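Subject: Re: [flasthorpe-gardens] Moving peonies, is it too late?
From: Kumudini Marikar

Jamila Marikar wrote:
> Auntie, we have the keys to the new house in Tremach at last and there are
> three old peonies by the back step, right where the ramp has to go. Can I
> move them in November or will they sulk for ever? Mum says never touch a
> peony. Also, what should I feed them?

Dear Jamila, and hello to everyone else on the list,

Congratulations on the keys! Your mother is a dear, but she has been saying that since we were girls, and I have moved more peonies than I can remember (including the big pink one from the Herath garden, which came to Flasthorpe on my lap, on the bus, in a washing-up bowl).
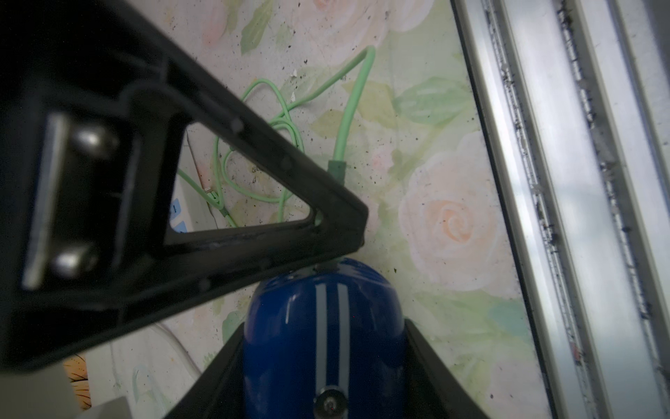 November is a perfectly good time, so long as the ground isn't frozen or sodden. They will probably give you very few flowers next summer, perhaps none, and you mustn't take it personally. Mine took two years to forgive me and then flowered so heavily I had to prop it up with bamboo canes and an old fireguard.

Do dig the new holes before you lift anything. I always forget, and end up with a poor plant lying about on a sack while I hunt for the spade. Full sun if you can manage it, and well away from that hedge you described, as the roots will rob them.

As for feeding, a bucket of garden compost forked in is plenty. I gave mine 200 grams of bonemeal one year and couldn't see that it made the slightest difference, though the fox was very interested.
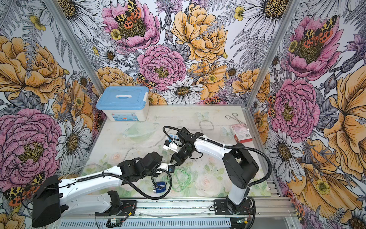
HOW DEEP TO PLANT

Shallow! The fat pink buds want to be barely an inch under the soil. Too deep and you'll get lovely leaves and no flowers at all. Firm it in with your hands, water well, and put a stick in so that your builders don't tread on it.

Ring me any evening after seven, and love to your mum.

Kumudini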